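Two controllers, one street

Caltstead ran its outdoor comparison on a residential road, with the same rover, the same cameras and two controllers swapped between runs. Plama plans paths from a stored map. The Durrani unit steers on video alone. Each drove the course 20 times.

On open asphalt the logs are hard to tell apart. Tree shade is where they split – Durrani slowed at the shadow line on 13 runs, Plama on none. Plama lost time at the curb, where its map was out of date.

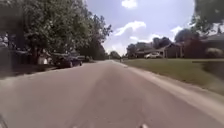 Anum Memon would have weighted the curb errors more heavily, and said a slow controller is easier to fix than a stale map. The next round, in April, adds a Cullitz camera.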